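Home Tickets Knowledge base Downloads My account Log out

Hand-held grippers: width reading wanders on the left unit, right unit smug about it
Opened in December by Sylvie Bouchard

Status: open, waiting on customer (me)
Product: Vadex hand-held gripper, pair
Software: Evov recorder

Sylvie Bouchard, 09:14

We're comparing two sets of hand-held grippers before we commit to one of them for the spring. The old set is Sawatzky, which we know and complain about. The new set is Vadex, which we don't know yet and are complaining about here.

The left Vadex unit reports the wrong jaw width. With the jaws fully closed on nothing, Evov should show zero. It shows zero first thing, and then over the morning it creeps upwards until by lunch the software believes I am permanently holding something the thickness of a biscuit. The right unit does none of this. Same cable type, same recorder, same person squeezing.

Things I have already done, so that you needn't ask:

- restarted Evov
- restarted the laptop
- swapped the cables between left and right (fault stayed with the left unit)
- run the zeroing routine from the menu, which fixes it for a while
- read the manual, including the bit about swimming pools

The jobs are picking up small things from a box and putting them somewhere else. Bottle caps, little lidded tubs, knitted bits, nothing heavy.

Madhu Kaushik (support), 10:02

Hello Sylvie, thanks for the thorough report. Please could you restart Evov and the laptop, swap the cables between the two units, and let us know whether the fault follows the cable?

Sylvie Bouchard, 10:05

Please see above.

Madhu Kaushik (support), 10:31

Apologies, the first reply goes out from a template and I should have caught it. Reading properly now.

Slow drift that comes good after zeroing usually means one of these: the width sensor has shifted on its mount, the jaw pads are bedding in, or the trigger linkage isn't coming all the way back. Could you send me the log from one full session, and tell me whether the pads are the ones that shipped with the unit?

Sylvie Bouchard, 11:20

Log attached (evov_left_morning). It has 1,353 grasps in it, most of them mine, and I would like that noted somewhere official because my thumb certainly has.

Pads are the ones that came fitted. Wanda Obi put them on the Sawatzky set as well to make the comparison fair, then took them off again when it became clear they didn't fit, so I'm fairly sure which are which.

Madhu Kaushik (support), 13:48

Thank you, that's a very useful log. My condolences to the thumb.

The creep isn't steady. It sits still for long stretches and then goes up in small steps. A sensor warming up gives you a smooth curve, so I think we can forget temperature. Steps look mechanical to me. Something is moving a little, staying where it went, then moving again.

Could you look at what you were picking up at the steps? I've marked the timestamps in the file I'm sending back.

Sylvie Bouchard, 15:10

Went through the video against your marks. It's the tubs. Every step comes during or just after a clear plastic tub with a lid on. Knitted bits never do it. Caps did it once, when I had the thing sideways and was leaning on the table, and I'm prepared to take the blame for that one.

The tubs are awkward because they're stiff and slippery, so everybody squeezes harder than they need to. Socorro Chambi squeezes as though the tub owes her money. I squeeze about as hard, but I feel bad afterwards.

It's worth saying that the Sawatzky set doesn't drift on the same tubs. It drops them instead, which keeps the numbers lovely.

Madhu Kaushik (support), 15:42

That fits. Under a hard squeeze on something that won't give, the jaw arms flex outwards very slightly. They should spring back. If a screw at the top of the arm isn't fully home, the arm can settle in a new position and the sensor will carry on reporting the position it can see, which is correct and no use to you.

Please check the screws on the upper arms of the left unit with the key from the case. Snug, then a touch more. Please don't go further than that, the thread is in plastic.

Sylvie Bouchard, 16:25

Key was not in the case. Key was in Florence MacPherson's pencil pot, where she says it has always lived.

One screw on the left unit turned a good bit before it went snug. The others were fine. Checked the right unit as well and all of those were tight. Zeroed both, closed Evov, went home.

Sylvie Bouchard, next morning, 09:40

First run since the screw. Left unit still at zero after a whole pass through the box, tubs included. I'm not declaring anything.

Sylvie Bouchard, 11:55

I'd like to undeclare the thing I didn't declare. It's back, though much smaller. Before the screw it would have been a biscuit by now, this is more of a wafer.

Madhu Kaushik (support), 12:20

A wafer is progress. Could you wipe the pads down with a damp cloth, dry them, and look at whether either one has slid along the jaw? If a pad creeps towards the tip, it bunches up there and the jaws meet early. The software then reads that as a small gap, because it is one.

Sylvie Bouchard, 13:30

Wiped. There was fluff under the inside edge of one pad. We've been working over a fluffy cloth, on the grounds that the table is shiny and anything round heads straight for the floor. The cloth is excellent at stopping bottle caps and also, I now see, at moving house.

Fluff removed, pad pushed back, zeroed. I'll run again after lunch with Wanda on the left unit, so we can rule out me.

Wanda Obi, 15:05

Wanda here on Sylvie's login, then she made me use my own. Left unit held zero the whole way. I did tubs first, then caps, then tubs again, and I squeezed them properly. Ruling out Sylvie would be premature but the signs are there.

A couple of notes for the comparison, as nobody else is writing them down in one place:

Vadex, good: holds a lidded tub level without the lid popping. The pads grip a cap by the rim, which the Sawatzky jaws can't do without pinging it across the room. Trigger is lighter.

Vadex, bad: wide across the shoulders. With both hands in one small box the two units knock together unless you take turns. Pads collect fluff. The key is too small to find and too big to lose politely.

Sawatzky, good: narrow. Both fit in the box together with room to spare. Never needs zeroing.

Sawatzky, bad: see dropped tubs, all of them.

Socorro Chambi, 15:30

I want to put in a word about the camera, which the ticket hasn't mentioned and which bothers me more than the wafer. On the Sawatzky the camera sits low and you mostly see what's between the jaws. On the Vadex it sits back, so you get the jaws and the box and also the entire room. For working out what happened at a given step that was a great help, Sylvie found the tubs in ten seconds flat. For training I'd like to know whether it matters that the background is so busy. Is there a recommended crop?

Madhu Kaushik (support), 16:10

Hello Socorro. There's a crop setting in Evov under Capture, but I'd leave it off while recording and crop afterwards. You can always throw pixels away later and I have had several sad conversations with people who tried to do it in the other direction. As for busy rooms, opinions differ at our end and I'd rather not start a fight in your ticket. If your robot will end up in a busy room, I'd leave it busy.

On the fluff: we do sell a pad with a closed edge. I can have 2 pairs sent from Draltstead at no charge if you'll tell me how they hold up. They'll need trimming at the tip.

Sylvie Bouchard, 16:22

Yes please. Florence has been told to expect a small parcel and not to file it in the pencil pot.

Sylvie Bouchard, two mornings later, 10:50

New pads arrived, trimmed, fitted to both units. Ran nearly 9 hours on them across yesterday and today, shared between three of us, and the left unit has been back to zero at every check. The screw hasn't moved either. I put a dab of paint across the head so I could tell, and the paint is still in one piece.

Remaining complaints, in the order I'd like them fixed:

The key. Tie it to the case with a bit of string.

Evov's zeroing routine says "Calibration successful" even if you're holding something at the time. I tested this with a tub between the jaws and it congratulated me. Everything after that was wrong by exactly one tub. A little warning would be kind.

The first-reply template.

Madhu Kaushik (support), 11:15

String noted. The zeroing message has gone to the software people as its own ticket and I've linked it to yours. I've raised the template before and will raise it again. Happy to close this one if you are?

Sylvie Bouchard, 11:40

Leave it open until we've done the two-handed set, please. So far it's mostly been one hand at a time, and the knocking together that Wanda mentioned could loosen things all over again. I've asked everyone to keep the second unit off to the side until it's needed, and everyone has agreed in the tone people use for that sort of thing. I'll attach a still with each log so you can see how we're set up on the day.

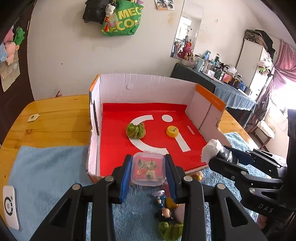 Zero check is going at the start and end of every pass now, jaws closed and empty, and Wanda is keeping the sheet. I'll post the numbers when the two-handed set is through, or sooner if the wafer comes back.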